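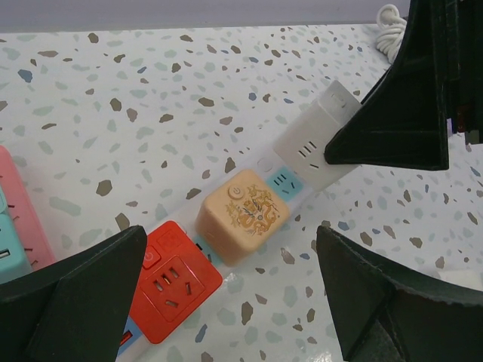
*Wrist cam, three-finger hand, power strip with the cube adapters on it.*

Quick one, I have 10 minutes before I have to pack up.

Swapped the Rereo two-jaw off the arm this morning and put the Conneely three-finger on. Same arm, same controller, same wrist camera. Wanted to know if the third finger is worth the money on small boxy stuff – cube plugs, mostly. Red one, beige one with the dragon on top, plain white one. They sit in a line on the strip so there's not much room to get in beside them.

First impressions. The black fingers are big. Really big from the camera's point of view, they eat both bottom corners and a good chunk of the upper right. With the Rereo I lost 2 thin slices at the sides and that was it. Here I had to redo the crop and the detector still wanted to call the lower left finger an object. Fixed with a mask, ugly but it works.

Red cube: fine. Beige one: fine, once I slowed the close down. White one: 2 misses, both times the upper finger came in too steep and I hit stop. Might be my approach angle, might be the calibraton. Haven't checked.

Speckled tabletop is a pain too. Every chip is a corner if you ask the feature matcher. Ülle Šimkus told me to turn the threshold up and stop whining. Did that. Better.

Controller notes, for me mostly:

- Enov box drops the force reading when I jog fast
- the Orkola driver doesn't, but it takes forever to start
- tool offset for the three-finger is NOT the one in the manual, measure it
- save the mask file somwhere sensible this time

Leaning toward the two-jaw for plugs and keeping the three-finger for round things. Need to try it with the cubes turned the other way before I decide. Ülle wants the arm back in August so there's time – not loads.

Pink strip next, then the teal one.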